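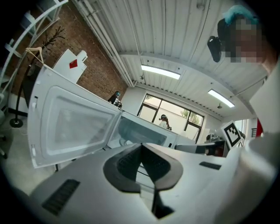
*The microwave, door open.*

3/20/22

I grew up in a church where Lent was something other people did. We went from Christmas to Easter with nothing in between except mud. So when I joined the parish at Ormsby six years ago, I had to learn the season from scratch, and I am still not very good at it.

This year I decided to keep the fast in a plain way. One full meal a day, two small ones, no meat, nothing sweet. I also gave up reading the news after supper. I started making notes in February, before Ash Wednesday, with a list of what I meant to do. I crossed out half of it. Declan Merrick, who has led our Lent reading group for a long time, told me to pick things I could keep on a bad day. I think that was good advice. I had planned to get up at five to pray and I know I would have lasted a week.

The group is reading a small book of sermons from 1852. The preacher is long forgotten, and he spends nine pages on the forty days in the wilderness before he says anything about food. His point is that Jesus was led there by the Spirit. He did not go to prove how strong he was. The hunger came afterward, as part of being there. I had always read it the other way around, as a test of willpower that he passed and I would fail.

So far the hunger has been the easy part. What I notice more is my temper. By four in the afternoon I am short with people, and I used to blame that on work. With lunch cut down I can see it was there all along. I said this to Declan and he nodded and turned the page, so I suppose it is common.

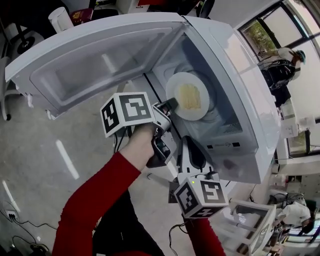
## What I have kept and what I haven't

I have kept the meals, apart from two evenings. One was a birthday and I ate the cake. The other I have no excuse for. I have kept the news rule almost completely, and I don't miss it.

Prayer is more uneven. I say Psalm 51 in the morning, standing up, because if I sit down I drift. At night I try to go back over the day and name what I did wrong in ordinary words. Some nights I fall asleep in the middle — I have stopped starting over.

Almsgiving I nearly forgot. The parish at Birneck is collecting for its roof and needs another 800 dollars, so what I save on groceries is going there. It isn't a large amount. Declan Waaka keeps the envelope and does not look inside it when I hand it over, and I appreciate that.

Matthew 6 has been on my mind because of this post. "When you fast, do not look somber," and don't let it be seen. Writing about it in public sits badly with that. I went back and forth and decided that a short record of doing it poorly might be of use to somebody else who came to Lent late.

Next is the sermon on the stones and the bread. I have read it once and didn't follow the second half, so I will read it again tonight before the group meets.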